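Ticket 44 – Nalenport Council resident portal
Subject: Comment form for the Redwood ward plan does not accept my text
Status: Open

12/25/20 – Opened by resident
I try to send my comment on the Khoury Street parking plan. The form says the limit is 3,000 characters. My text is much shorter, but after I press Submit I get the message "Field too long" and the page goes back to step one. I tried in two browsers with the same result.
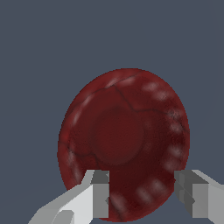

I also tried without the attachment, and with the attachment only. The attachment alone is accepted. So I think the problem is in the text box – maybe it still uses the limit of 100 from the short survey in May.

Reply from portal support
Thank you for the report. Please remove any line breaks and try again. Please also tell us if you are logged in when you send.

Resident
I removed the line breaks, same message. Yes, I am logged in. After 15 minutes the session closes and my text is lost, so now I write it in a separate file first.
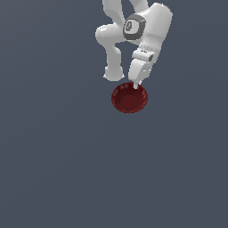

One more thing: my neighbor on Waltov Road can send her comment, but she uses the old link from the council newsletter. Can I use this link also, and will my comment be counted for the hearing?

Reply from portal support
Yes, both links go to the same inbox. We have passed the form error to the web team and will keep this ticket open.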